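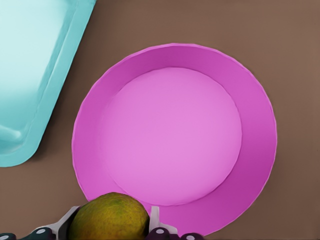

Issue 28, page 105

Starkton gripper pack for the Paven simulator
Reviewed by Uriel Beltrán

I've had this add-on for most of February now and I've gone back and forth on the score about four times, so bear with me. If you've used Paven at all you'll know the stock gripper that comes with it is a bit of a brick. Fine for pushing blocks about, hopeless for anything with a curve. The Starkton pack swaps in a new two-finger hand, a better contact model and a little tabletop set with fruit and dishes, and for the first few evenings I was over the moon with it.

Setup took me one coffee. You drop the folder in, tick a box, restart, and tick the box again (it forgets the first time, every time). The dishes look lovely for what they are – I'm very fond of the pink plate, even if you can pick out the flat edges around its lip when you get in close. The turquoise tray has a nice soft curve where the base meets the rim, and the mottled fruit is miles better than the plain coloured balls I was using before.

So, the job I gave it was about as simple as they come. Pick up the fruit, carry it over to the plate, set it down in the middle, let go. I wanted 3000 runs overnight to compare against my old setup, and I went to bed feeling pretty pleased with myself.

In the morning I had 700 failures, and nearly every one of them was at the rim of the plate. Not at the pick, which I'd half expected! The fingers close up snug and the grip readings are rock steady all the way across. Then the fruit comes in low over the plate's edge, the underside clips the rim, and the pack's contact model has a complete meltdown. The force reading goes through the roof for a single step and the arm tries to correct for it by driving down. In the worst runs the hand went clean through the plate and the table and just kept going, with the log cheerfully reporting a successful placement.

That last bit is what really bothers me. A sim glitch is a sim glitch, I've seen arms fold themselves into pretzels and had a laugh about it. But I was planning to run this same controller on the real arm in my garage, and a real arm that answers a bump by pushing harder is how you break a plate, or a wrist. There is a force limit in the settings. It's switched off by default, it's on the third tab under a heading called Extras, and the manual gives it one line. I don't think that's good enough for a safety setting, and I wrote to Starkton and told them so.

Their reply was quick and friendly, I'll give them that. They said the rim is built from a coarser collision shape than the one you see on screen, so the edge sits a touch higher than it looks. They suggested raising the carry height and turning the limit on. I did both and ran the lot again, and the driving-down business stopped completely. I still got the odd dropped fruit, and the success message still can't be trusted. I ended up writing my own check that looks at where the fruit finished up, and if you buy this pack I'd do the same before you believe any of its numbers.

For comparison, I borrowed a mate's copy of the Rowbotham hand for a weekend. It's uglier, the menus are a nightmare and it runs slower on my machine, but when it hits something it stops and sulks until you reset it. I know which behaviour I'd sooner have near my fingers. I haven't tried the Wovenix one, so please stop emailing me about it (I will get to it, promise).

Would I keep the Starkton pack? Yeah, I have. The grasping is the best I've used on a home setup, and the dishes and fruit are worth having on their own. I've just gone through all my old projects and switched that force limit on by hand in every one, and nothing trained with it off is going anywhere near the garage.

Three stars out of five. I'll have another look when they move the limit to the first tab.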